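Workshop Notes: Looking After the Bottle Cell at Rimton

11 Aug 2026

If you have been by the Rimton workshop lately and wondered why the small arm on the white table was standing still for two mornings in a row, it was getting a good going-over, and we're happy to report that it is back at its job and picking bottles again.

The cell was put together in March by Nia Foulkes and Liam Whiteley, and it has a simple life. It reaches for a drinks bottle, closes two soft blue fingers on it, lifts it, and sets it down again a little farther along the table. Then it does the same thing over, all day long, so that the folks at Furnival can see how their finger design holds up with ordinary groceries. Nia likes to say she has never bought so much fruit drink in her life (and she has three kids, so that is saying something).

Trouble started when the arm began coming in a touch too high on the bottle. Out of 200 lifts on the Friday run, 176 were good, and most of the rest had the bottle tipping as the fingers closed. Wayne Sugden looked over the fingers first, naturally, and found one of the mounting screws had backed out a little. He tightened it, ran the arm again, and was disappointed to see much the same thing happen.

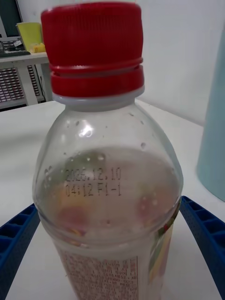 Automation | Workshop News

The view from the wrist camera is what Liam and Wayne work from when they set the grip height. They like to have both fingertips low in the picture, one on each side of the bottle, with the red cap well up toward the top and the printed date on the shoulder clear enough to read. Clear plastic is a fussy thing to work with, since glare and droplets inside the shoulder can fool the software about where the edge of the bottle is, and so they go by the cap, with its good strong color.

It was Liam who finally spotted that the camera bracket had slipped, only by the width of a fingernail, but plenty to throw the height off. He loosened it, squared it up against the wrist plate, and put a dab of thread locker on both screws before closing everything up. After that came the calibration, which takes 40 minutes if all goes well and a good deal longer if somebody leans on the table, so please don't lean on the table!

While the arm was down, Beryl Dunmore took the chance to clean the fingers. The ribbed inner sides pick up dust and label glue in all those little cells, and she goes through them with warm water, dish soap and a soft toothbrush, then lets them dry overnight on a towel. She asks that no one use solvent on them, however sticky they get. A spare pair is in the drawer marked Bremia, along with the short hex key.

Wayne has added a quick bracket check to the morning routine, and the fingers will now be washed after every 20 hours of running. The new sheet is taped up beside the power switch, and whoever starts the cell should initial it. Furnival is sending a slightly longer set of fingers for the next round, and Nia would be glad of a hand fitting them if anyone is free on the day they arrive.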